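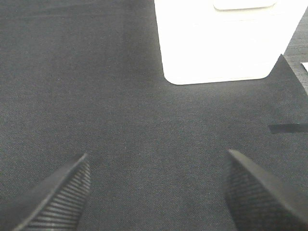
Why does a seat fabric with a high rub rating wear through at the front edge of the cushion first?

The rating comes from rubbing a flat sample, and the front edge of a cushion isn't flat. Cloth pulled over a curve is under tension, its yarns are pushed up against whatever touches them, and the load is concentrated on a narrow strip. A rub test measures none of that.

The gap between the two conditions has been known in the upholstery trade for decades, and it still shows up in purchasing. Buyers of seating for libraries, clinics and offices usually work from a specification sheet with one durability number on it. The number is easy to compare. It is also the result of a test with a narrow purpose, which is to rank fabrics against one another under the same mild, repeatable abrasion.

Two methods dominate. In the Martindale test, small circular specimens are rubbed against a standard wool abradant in a looping figure that gradually changes direction, so that warp and weft are both attacked. In the Wyzenbeek test, more common in North America, a strip of fabric is held under tension and an abradant-covered pad or drum moves back and forth along it, with warp and weft tested separately. Results from one can't be converted to the other. A fabric may do well in the first and poorly in the second, depending on the weave and on which yarn system sits on the surface.

Weave matters more than most sheets suggest. In a plain weave, each yarn passes over one and under one, giving many interlacings and short exposed lengths. A twill has longer floats, which let the cloth bend more easily over a corner but leave more yarn on the face. Satin floats are longer again and snag first. Fiber content, yarn twist and the density of the weave can each outweigh that order, so a tight twill in hard-twisted polyester will outlast a loose plain weave in soft-spun cotton.

Raquel Valente manages the textile bench at Zupan, a testing house that takes in work from furniture makers and contract buyers. Her bench ran a comparison for the seating company Trirkilari after complaints about a stacking chair upholstered in a polyester twill sold as Plinum. The fabric had passed its rub test with a wide margin. Trirkilari recovered 296 seats from the field and sent them in with service records.

"We cut the covers off and looked at where the first broken yarns were," Valente says. "In 41 of them the break was in the middle of the seat. In nearly all the others it was on the front radius or at the welt."

The mid-seat failures followed a simple pattern. Those chairs had stood near building entrances, and the padding under the cloth held fine mineral grit. Grit works into a weave and cuts fibers from inside each time the seat flexes. Regular vacuuming slows this process. Wiping with a damp cloth can make it worse by carrying particles deeper.

The front-edge failures took longer to explain. The foam had been specified at one density and the pattern pieces had been drawn for that foam. At some point the foam supplier changed and the replacement was firmer. It compressed less during upholstering, so the covers went on tighter. The twill line ran across the front radius at an angle where its floats took most of the extra strain. The fabric, the thread and the staples were all within specification.

Kjell Strömberg, a product engineer at Trirkilari, says the company now checks cover tension at assembly and has changed the front radius from a tight curve to a wider one. He regards the second change as the more useful of the two. "Tension drifts. You get a new operator, or a humid month, and it drifts. The radius stays where the mold puts it."

A larger radius spreads the same load over more cloth. It also makes the cushion look thicker, and Trirkilari's sales staff objected to the new profile for a season before orders settled the matter. The cost per seat rose slightly because the plywood base had to be shaped with a different cutter.

Pilling is a separate failure and is often confused with abrasion. Pills form when loose fiber ends work out of the yarn and tangle into balls on the surface. Strong synthetic fibers hold on to their pills; weaker ones, such as wool, tend to shed them. A fabric can therefore pill badly with no meaningful loss of strength. On sheets it is normally graded from 1 to 5, with 5 meaning no visible change, and many contract buyers accept nothing lower than grade 4 for office seating.

Seam slippage is a third. Under load, yarns can slide along one another near a stitched line and open a gap while the stitching itself remains intact. Fabrics with smooth filament yarns and a low thread count are the most exposed. Remedies include a wider seam allowance, a knit backing, or an acrylic coating applied to the reverse. The coating also stiffens the cloth, which then creases more sharply at corners, so the gain at the seam is partly paid back elsewhere.

Nabila Tjoa buys furniture for the public buildings in Usari, where the last replacement round covered 1,297 upholstered seats. Her tender documents used to ask for a minimum rub count and a flammability certificate. They now ask for the rub count, the method used, the pilling grade, the seam slippage result in both directions and the colorfastness to light, along with a sectional drawing of the cushion edge. Two bidders declined to supply the drawing.

She doesn't ask for the highest rub figure on offer. Beyond a certain level, more rubs in the test have little bearing on service life, because stains, fading, foam collapse or a change of floor plan will retire the seat first. Very high figures are often reached with coated or heavily backed cloth, which breathes poorly. Reading rooms where people sit for hours are a bad place for it.

Light is handled separately. Blue wool references, a set of dyed standards that fade at known rates, are exposed beside the specimen and compared with it. Dark shades can lose depth while keeping their hue, and the loss is most obvious where a seat meets a section that was shaded by a table or an armrest. Solution-dyed yarn, with pigment added before the fiber is extruded, holds up better than yarn dyed afterward, though the color range is smaller and minimum orders are larger.

Cleaning is the part of service life that testing covers least. Aigars Priedītis runs an upholstery repair shop that handles some of the Usari work, and most of the covers he replaces show residue from detergent that was never rinsed out. Residue stays slightly tacky and collects soil, which leads to more detergent. His own practice is extraction with plain water after every shampoo, and a full day of drying before the seat goes back into use.

He keeps offcuts from each roll, marked with the dye lot, the direction of the warp and the month of delivery. When a single panel fails he can often replace it alone, provided the surrounding cloth hasn't faded too far to match. The Plinum rolls delivered in September were slightly warmer in shade than the earlier lot, and those offcuts are kept in a separate drawer.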